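Thread, because somebody at Jendby sent me their new "good practice note" for bench robot cells and asked for nice words. I have a few words.

1/ The note says every part "shall carry a marker on a visible face." Visible to what? A marker that suits the fixed camera can be useless to the wrist camera. Pick a view and write it down.

2/ Same bench, same job, bottle blocks and markers:

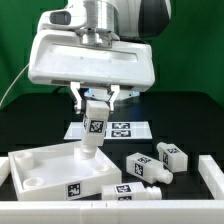
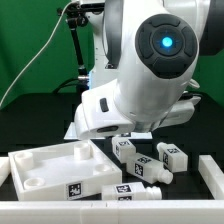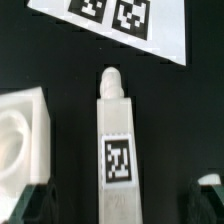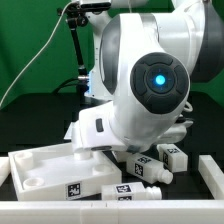 3/ Vanhove's older checklist at least asks for a marker on two faces per part. Dull rule, I like it. Jendby dropped it to save label stock.

4/ Then there's the success rate. "200 trials without a fault" — fine, who decided what a fault was? If a person nudges a part back into reach, does that trial count? The note has 68 clauses and none of them says.

5/ Also no word on where parts start. Put them in the same spots every run and you've tested your own tidiness. I'd want start positions logged before the arm moves, every time.

6/ Trumis wants the note adopted by August. I'd hold off. Five clear rules that people follow would do more for me than a PDF they sign and forget.

7/ Happy to be shown a cell where the full note gets used as written. Haven't seen one yet — send it over.

Filed under: Automation / Standards Watch

Print this thread | E-mail this thread

Recent posts
Who signs off a gripper change?
Satel's cell audit form, read slowly
Labels, glare and other small fights
When "repeatable" means "once"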